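The second floor of the Grovcombe building smells of coffee and old servers. The servers come on pallets from data centres that have finished with them, and most are taken apart by hand. In one corner, behind a glass partition, a team of four is writing the software that should let a robot arm do part of this job.

Simin Ghorbani leads the team. She came from Stasgate, where she wrote motion planning code for warehouse arms, and she says the change was harder than she expected. "In a warehouse the box is a box," she told me. "Inside a server, every centimetre has something you must not touch."

Her planner is called Rivera. It receives a model of the machine from the perception module, proposes 2,000 short paths for the gripper, and throws away almost all of them. Those which remain are given a cost. A path that passes close to a fragile part is expensive, and a path over bare metal is cheap.

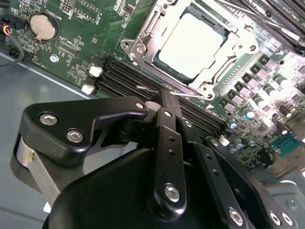
Rivera's difficulty is that the last 30 millimetres of a movement are the least certain ones. The wrist camera gives the closest view, but the gripper itself hides a good part of it, so the software must remember what it saw before the fingers came down. Reflections add their own trouble. Next to the memory slots, the processor's heat spreader shines nearly white inside its silver frame, and a surface like this has little texture for the depth estimate to hold. Jerome Umali, who writes the perception module, decided to stop measuring such surfaces directly. His code finds the dark edges of the slots first and calculates the rest from them.

I sat with him on a Wednesday while he replayed old logs. He had 900 of them, sorted by the reason for the failure, and the longest folder was named "thought it was lower". He opened one and moved through it slowly, line by line, until the estimated height of a latch jumped by four millimetres between two readings. The controller had believed the new number at once.

Now it does not. Arnel Manalo has added a filter that asks for agreement over 50 readings before the arm may continue. This makes the robot slower, and not everybody in the team likes it. Ghorbani would prefer that the controller keeps moving and pushes more softly — her own proposal is still waiting in a branch which Manalo has promised to review before the end of May.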